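Short thread on how we've been gathering examples for the block and dish task, mostly for the people who asked after the last meetup. It's all simulation for now.

The task is dull on purpose. Yellow block, shallow dish, black round table. Arm picks up the block, puts it in the dish, lets go. If the block is resting inside the rim when the run ends, it counts.

We started with a scripted version. You tell the arm where the block is, it works out the path, done. It gave us 200 clean runs overnight and we were quite pleased with ourselves.

Then we trained on them. The policy copied the script very well and had no idea what to do when it was a centimetre off. The script had never been a centimetre off, so there was nothing in the data about getting back.

So now people drive it. Handheld controller, one person per session, 64 runs and then you stop. After that the runs get sloppy. Florêncio Veloso tried two sessions back to back and we ended up throwing out most of the second.

Total as of this morning is 3611 kept runs. Discarded runs aren't in that number. We keep those in a separate folder with a note on what went wrong.

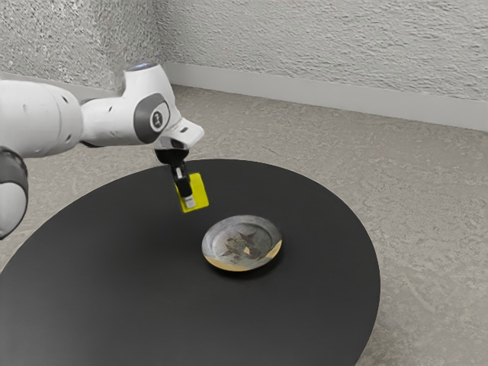
Margarida Figueiredo
Data lead, Skalitz project, Hikamholm

The approach to the dish is where most of the editing goes. Getting hold of the block is fairly easy to drive. Bringing it across and down is where drivers differ.

Gwenaël goes high and drops straight down. Ermelinda comes in low from the side. Both work. We argued for a week over whether to pick one style and in the end kept both, with the driver's initials stored against each run so we can split them later.

We did split them later. Training on one driver gave smoother motion. Training on everyone gave fewer misses when the dish was moved. We're going with everyone.

What changes between runs: where the block starts, how it is turned, where the dish sits, the light. What doesn't change: the arm, the table, the room. Walls and floor stay as they are until the next batch.

I'd change the walls sooner if I were starting again. We have one rough white finish on both of them and I suspect the model is using the corner as a landmark. Haven't proved it. Gwenaël is running a test with the camera shifted a bit.

Somebody asked about the tilt. Yes, the block often ends up slightly tilted in the fingers, and no, we don't throw those runs out. A driver who grips it a bit off and still places it is giving us the very thing the script couldn't.

We do throw out: runs where the block clips through the rim (physics bug, 115 of them before we fixed the contact settings), runs where the driver stops halfway to think, and anything where the gripper opens and closes more than twice at the start.

The stopping is the one I'd warn people about. A three second pause looks harmless on playback. The model learns it as part of the job and then sits over the table doing nothing.

Our fix is crude. A small script trims any stretch where the arm hasn't moved for half a second, and a person looks at what's left. Florêncio Cardoso wrote the trimmer, so there are two Florêncios on this and the commit log is a mess.

Labels are short. One sentence per run, typed by the driver straight after. "Put the yellow block in the dish." We let people word it their own way as long as the colour is in there, as more blocks are coming.

On cost: a good driver does a session in a morning with breaks. The scripted version is far cheaper per run and we still use it to check that a new scene loads properly. That's about all we use it for.

Next batch is in November. Second block colour, two more dishes, new wall and floor textures. Conneely are lending us a pair of drivers, which will help with the variety.

File layout and the discard notes go up on the Grekholm page once Ermelinda has finished tidying the names. Please don't ask her when, she has had that question a lot this week.

If you're collecting something similar, I'd like to hear how long your sessions are. Ours were set by guesswork.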